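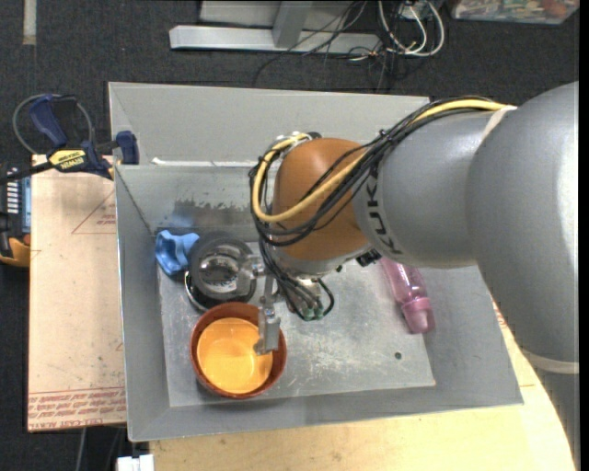

**Progress report: demonstration collection for tray manipulation**
Reporting period ending June
Prepared by Živko Zupan for the Purkier program office

## Summary

The project remains on schedule. During this period the Fusstead site recorded 2345 demonstrations on the KUKA arm, of which 216 were set aside during review. The remaining episodes have been passed to the training group, who will use them for the second version of the Iva policy.

## Collection work

Each episode begins with a small group of household objects placed in the metal tray. The operator guides the arm through one task, such as moving a bowl to the opposite side or lifting a bottle clear of the wall, and then marks the episode as complete or failed. Failed attempts are kept with their labels. Objects are rearranged between episodes according to a printed list, so that the same layout does not recur within a session.

Bowls continue to be the most reliable item. Operators approach them at the rim, and the motion is short and easy to repeat. Soft items such as cloths have been slower, particularly when they rest against a tray wall, and they account for most of the episodes set aside. Isamu Honda has revised the operator instructions on this point and now asks for a pause before the gripper closes.

## Equipment

The tray moved slightly during several early sessions, and the affected recordings were removed. The tray is now clamped to the table, and its position is checked at the start of each shift. Cable routing along the wrist was also reviewed. No lost time was recorded as a result, but we intend to replace the present arrangement with a fitted sleeve - a minor cost that can be met from the existing budget.

## Variance from plan

Review took longer than planned. Two reviewers were assigned to every episode, and disagreements over partial grasps had to be settled one at a time. A shorter labeling guide has been agreed with Ionescu, our annotation contractor, and will apply to all new recordings.

## Next period

- Record 200 further episodes with soft items
- Add layouts in which one object partly covers another
- Deliver the first evaluation results for Iva

We request approval to carry unspent operator hours into the next period. No other change to the funding agreement is sought.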